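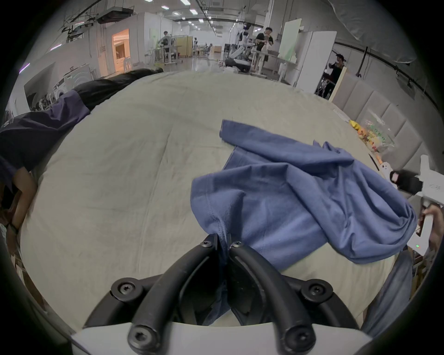 T-Shirts falten, damit sie in der Schublade stehen bleiben

Ich liebe Wäschefalten. So, jetzt ist es raus! Meine Schwester verdreht die Augen, wenn ich davon anfange, aber wer einmal eine Schublade aufgezogen hat, in der alle T-Shirts wie Karteikarten nebeneinander stehen, der will nie wieder einen Stapel, bei dem das Lieblingsshirt grundsätzlich ganz unten liegt. In dieser Anleitung geht es um das ganz normale T-Shirt mit kurzen Ärmeln. Hemden und Kapuzenpullis bekommen eine eigene Seite, die schreibe ich im Mai fertig.

Was ihr braucht

Eine große, ebene Fläche, am besten auf Hüfthöhe. Ich nehme den Esstisch und lege ein altes Bettlaken darüber, weil der Stoff darauf nicht wegrutscht. Auf blankem Lack flutscht einem Jersey nämlich ständig davon. Das Laken muss nicht gebügelt sein, flache Knitter stören überhaupt nicht, nur dicke Wülste solltet ihr kurz ausstreichen. Das Bett geht auch, aber eine weiche Matratze gibt beim Glattstreichen nach und man kriegt die Kanten nicht so schön hin (und der Rücken meldet sich nach dem zehnten Shirt).

Ein Faltbrett braucht ihr nicht. Ich hatte lange eins von Foltico und es war prima, solange alle Shirts gleich groß waren. Bei uns reicht die Spanne aber von Kindergröße bis XXL, und da bin ich mit den Händen einfach schneller.

Vor dem Falten

Das Shirt muss wirklich trocken sein, auch an den Nähten! Der Saum ist meistens doppelt abgesteppt und bleibt länger klamm als der Rest, genauso der Halsausschnitt. Einmal mit dem Handrücken darüberfahren reicht zum Prüfen.

Dann ausschütteln. Shirt an den Schultern fassen, zweimal kräftig nach unten schlagen, fertig. Das holt mehr Falten heraus, als man denkt, und verdrehte Ärmel springen dabei oft von selbst auf.

Liegt das Shirt als Knäuel da, sucht nicht nach dem Kragen, sondern nach dem Saum. Die Naht lässt sich gut ertasten, und wenn ihr sie ein Stück entlangfahrt, landet ihr automatisch an einer Seitennaht. Von dort geht es hoch zur Achsel und zur Schulter. Nach ein paar Tagen macht man das blind.

Schritt für Schritt

1. Shirt mit der Vorderseite nach unten auf das Laken legen, Kragen von euch weg. Zuerst die Schultern gerade ziehen, danach den Saum. In der Mitte sammelt sich gern noch eine Falte, die streicht ihr mit der flachen Hand zur Seite hinaus.

2. Die rechte Seite zur Mitte klappen, und zwar so, dass die Faltkante ungefähr in der Mitte der Schulter beginnt und parallel zur Seitennaht läuft. Den Ärmel zurück nach außen schlagen, bis er bündig mit der Kante liegt.

3. Dasselbe mit der linken Seite. Jetzt liegt ein langer Streifen vor euch. Bei meinen Shirts ist er 16 Zentimeter breit und passt damit zweimal nebeneinander in die Schublade. Messt eure einmal aus und richtet die Streifenbreite danach, das lohnt sich sehr!

4. Den Saum bis kurz unter den Kragen hochklappen. Lasst oben einen Fingerbreit frei, sonst wird das Päckchen am Ende schief.

5. Nun von der geschlossenen Kante aus in drei gleiche Teile falten. Einmal sanft mit der Handkante darüberstreichen und aufstellen. Steht? Wunderbar. Kippt es, war meistens der Streifen ungleichmäßig, dann zurück zu Schritt 2.

Zu zweit falten

Bei großen oder sehr dünnen Shirts macht es zu zweit richtig Spaß. Stellt euch an gegenüberliegende Seiten des Tisches, einer hält die Schultern, der andere zieht den Saum glatt. Zieht bitte nacheinander! Wenn beide gleichzeitig zerren, leiert der Kragen aus. Den Tipp habe ich von Inese Šimkus, bei der ich früher in der Änderungsschneiderei Jandari ausgeholfen habe, und sie hatte recht wie immer. Lange Haare bindet man sich besser zusammen, ich habe mir schon öfter welche mit eingefaltet.

Wenn es nicht klappt

Das Päckchen springt auf: Der Stoff hat viel Elasthan. Faltet lieber vier Teile statt drei und stellt die Shirts etwas enger.

Der Aufdruck klebt aneinander: Passiert bei dicken, gummiartigen Motiven, vor allem wenn es warm ist. Ein Blatt Seidenpapier dazwischen hilft.

Die Reihe kippt um, sobald man ein Shirt herausnimmt: Buchstütze oder ein Schuhkartondeckel als Trenner. Mein Trenner ist der Deckel einer Grekier-Keksdose und hält seit Jahren.

In meine Kommode passen so 40 Shirts, vorher war bei der Hälfte Schluss. Probiert es erst einmal mit einer einzigen Schublade aus und schreibt mir, wie breit eure Streifen geworden sind, ich sammle das!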